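## 4. Setting up the sorting bin

The sorting bin holds loose small parts before they go to their labeled places. Set it up once per bench and check it at the start of each week. Read section 3 (Bench surface) first if the tabletop has been sanded or oiled recently.

### 4.1 What you need

- One shallow metal bin with sloped walls
- A flat bench or tabletop, at least 100 cm wide
- A dry cloth and a soft brush
- One backing panel (optional, see 4.4)
- Parts to be sorted, no more than 28 pieces per load

### 4.2 Placing the bin

1. Clear the tabletop where the bin will stand. Brush off chips and grit.
2. Set the bin down flat. Do not slide it into place. Metal edges leave lines in bare wood.
3. Leave 15 cm between the bin and the front edge of the table.
4. Press on each corner in turn. If the bin rocks, lift it and clean under it again.
5. Check the holes in the floor plate. They must be open.

> **Note:** Scratches and dull marks on the floor of the bin are normal wear and do not need to be polished out. Replace the bin only if the floor is dented or a wall has come away from the floor.

> **CAUTION:** Wall edges may be sharp on a new bin. Wear gloves when lifting it out of the carton.

### 4.3 Loading the bin

1. Put in long parts first. Lay them on the floor of the bin, never across the top of a wall.
2. Add blocks and other square parts. A block may rest against a wall as long as it sits flat.
3. Add small round parts last. Keep caps and washers clear of the floor holes.
4. Spread the load by hand so that no part lies on top of another.

Parts do not have to be lined up. A long part lying at an angle is acceptable, and so is a part in a corner. What matters is that every part can be picked up without moving the one next to it.

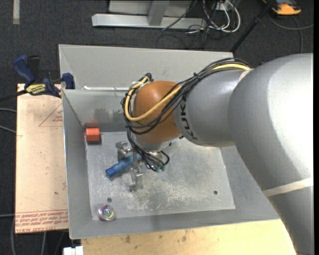

**Remo Camenzind**
Technical writer, bench equipment, Covden

A light load with a block against the back wall, a long blue part lying diagonally, and a small round metal part in the lower left corner meets the spacing rule in step 4. Loads of this size can be sorted without a second check.

> **Note:** Shiny metal parts are hard to tell apart under a direct lamp. Move the lamp to the side before sorting caps from washers.

### 4.4 Fitting the backing panel

The panel stands beside the bin and stops parts from rolling along the table. It can go on the left or the right.

1. Stand the panel on its long edge next to the bin.
2. Leave a gap wide enough for a finger.
3. Check that it stays up when the table is tapped.

The panel may be fitted either way up. The printing on it has no bearing on use.

### 4.5 Emptying and cleaning

1. Take out all parts by hand. Do not tip the bin.
2. Brush the floor toward one corner and lift out the dust.
3. Wipe the sloped walls from top to bottom with the dry cloth.
4. Clear the floor holes with the tip of the brush.

> **CAUTION:** Do not use water or spray cleaner. Liquid runs through the holes and stains the tabletop.

Record each cleaning on the bench card. Replacement bins are ordered under part number 178. Questions about this section go to Verena Haslinger, Covden stores, Tuesday mornings.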